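Dralwood Parents Board > Home and Family > Toy clutter, how much is too much?

houda_m
Posted 30th March

Hello all, and sorry in advance for the length, I always end up writing a letter on here! We have two little ones (four and nearly two) in a small apartment on Milska Street, and the toys have taken over. My husband Mohcine wants to box up most of them and bring out a few at a time. My mother-in-law thinks this is cruel and says children should see everything they own. I'm somewhere in the middle, usually with a puzzle piece stuck to my foot. Has anybody tried rotating toys, and did the kids mind?

Chaimae Mahrous
Oh Houda, I feel this one deeply. We started rotating last June, right after a birthday that nearly finished us off, and I wouldn't go back. Four bins in the hall closet, one bin out, swap when they get bored (or when I do).
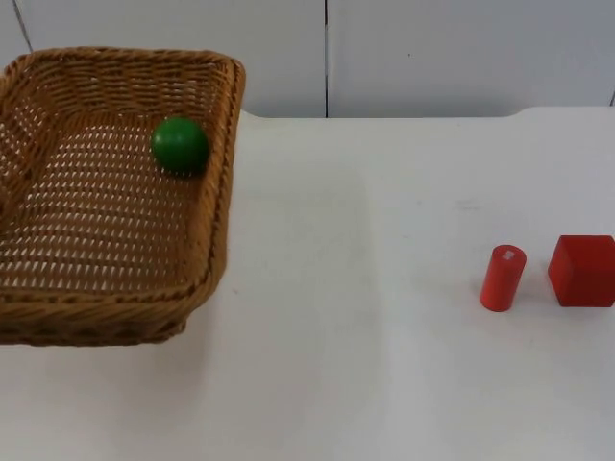

My youngest used to pull everything off the shelf and then play with none of it, and I truly thought he just didn't like toys, poor thing. Once we cut it down he started making up little games that went on half the morning. It doesn't take much at that age. A low woven basket like the one in my photo, a green ball to put in it, a red block or two off to the side, and he's busy while I drink my coffee hot for once. Your mother-in-law might come around if she picks what goes out each time. Mine did!

old_tarek
I'm going to disagree, kindly I hope. I raised three and we never hid a thing. They had one big chest, everything went in it, and digging to the bottom was half the fun. When you put toys away for them, the grown-up decides what's interesting. My middle girl went back to the same beat-up dump truck for years, and I'd hate to think it might have been sitting in a closet the week she needed it.
Tarek Alaoui

Chaimae Mahrous
That's a fair point, Tarek, and I should have said the favorites never get rotated at our house. The stuffed rabbit has permanent residence. It's the middling stuff that goes in and out, the things they forget they own. 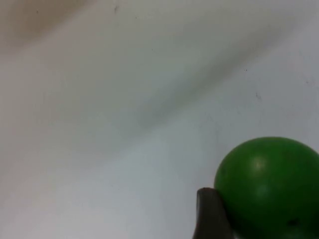
And if they ask for something in the closet, I go get it. I'm not running a library with due dates, and I think that's where some of the articles get a bit too strict for real families.

abdel_ek
We tried the bins and lasted 10 days, ha. I kept forgetting to swap them. What worked for us was giving things away to the Amegashie Street swap table twice a year and letting the kids choose. Less to store and less to argue over.

houda_m
Thank you all so much, this is such a kind bunch. I think we'll try two bins to begin with, favorites stay out, and Grandma gets to choose the first batch. Abdel, do you know if the swap table takes puzzles with a piece missing?

abdel_ek
They do if you write it on the box!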